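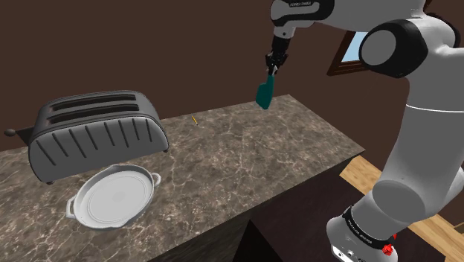 Simulated Franka Emika arm holding a teal spatula over a marble countertop.

Media Distribution, handout 4: What does "available" mean?

Reading for this week: the Barta chapter on local radio, and the Vaughan press release in the course folder. Read the press release second.

Stations like to announce that they can now be heard "everywhere in the region." Treat that as a claim about signal, and a weak claim about listeners. Vaughan told advertisers it had 27 relay sites and reached 900 towns and villages. Ask how reach was worked out. In this case a town counted if a car radio on its main road could pick up the station. Kitchens and basements were left out.

Csenge Dobos did her own check in December. She tried 26 of the listed villages with a cheap portable set and wrote down what she heard indoors. Her notes are worth more to us than the map, though she chose villages near the highway and says so.

Terms to know
Coverage: where a signal should arrive, usually from a model.
Reach: people who tuned in at least once in a set period. Check the period.
Share: part of all listening time. Small stations rarely quote it, and you can guess why.

Online streams get counted loosely too. Nuvar logs a listener after a few seconds of play. Ulteck waits a full minute. Put the two totals in one chart and you have a chart of nothing much.

For discussion: Rozália Kozma argues that a diary panel of 200 homes is still good enough for a small region. I doubt it, mainly since people write down the station they like. Bring one argument on her side.

Written work: one page on any coverage map you can find. Who drew it, and who paid?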